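Print this page E-mail this page

Lalen Planner User Guide
Section 4: Teaching the planner about doors and drawers

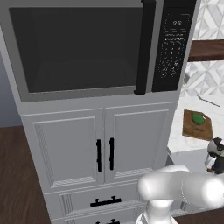
By now you have Lalen talking to the simulator and the arm answers to jog commands. Good! This section covers the part most people install Lalen for: handing the planner a kitchen full of things that swing and slide, and getting back a smooth path that respects all of them.

You will need a scene file loaded in Ostov, a working arm profile from Section 3, and the Grado perception node running in its own terminal. The steps use the Mahawong kitchen scene, but any scene with at least one hinged door will do.

4.1 Load the articulation map

1. In the Lalen console, open Scene > Articulations and choose Scan.
2. Wait for the list to fill. Each entry shows a part name, a joint type (hinge or slide) and a travel range.
3. Click an entry. The matching part lights up in the viewer, and you can drag the slider to watch it move. Try a few, it's a great way to get to know a new scene.
4. Check the joint type on every entry you plan to use. Microwave doors hinge at the side, and wall ovens often hinge at the bottom, so a wrong axis shows up as soon as you move the slider.
5. Set all sliders back to zero and press Save Map.

Note: Handles are stored as separate grasp targets. If a handle is missing from the list, select its door or drawer and choose Add Grasp Target.

4.2 Set the grasp for each handle

1. Select a grasp target and press Suggest. Lalen proposes several gripper poses and ranks them by clearance.
2. For a vertical bar, pick a pose with the fingers closing from the left and right. For a horizontal pull, pick one with the fingers above and below.
3. Where two cabinet handles face each other across a center seam, turn on Neighbor Check. Without it the outer finger may be planned straight through the second handle.
4. Press Preview. The arm should approach, stop short of the bar, and then close in slowly.

CAUTION: Don't lower the approach distance to make a failing grasp pass. Move the base or choose another pose. Short approaches may look fine in simulation and then scrape a real door.

4.3 Plan and run

1. Set the time limit to 60 seconds for the first plan. Later plans reuse the roadmap and come back much faster.
2. Choose a goal, for example "open, upper left door," and press Plan.
3. Step through the result with the arrow keys. Look closely at the elbow, which likes to swing toward counters and shelves while the gripper is busy elsewhere.
4. Press Run.

If the planner stops with code 61, the goal is reachable but the door sweeps through the arm on the way. Turn on Regrasp and allow up to 3 regrasps. This is my favorite feature in the whole release: the arm lets go partway, shifts to the inside edge of the door and pushes it the rest of the way open.

Note: Loose items on a counter are treated as fixed obstacles unless Grado reports them as movable. To change this, open Perception > Object Classes and tick Movable beside the class.

4.4 Save your work

Choose File > Save Task. The task file keeps the map, grasps and goals together, so you can load it on another machine with the same arm profile. Section 5 shows how to chain several tasks into one run.

Print this page E-mail this page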